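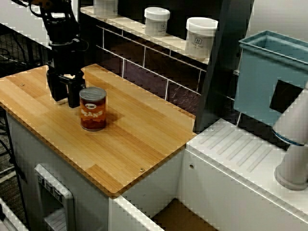

Which gripper stays on for the November runs? The Derkholm, at least until the Tanoli pads get here.

Late, almost 10. Swapped fingers twice, Amber on the controller. Derkholm did 8 of 13 on the beans can, Grinen only got five and kept sliding on the lid — hate that lid. Cable drag on the wrist agian, need a longer loop. Neville wants the same test with jars. Tomorow. Ask Shirley for the torque numbers, mine are a mess.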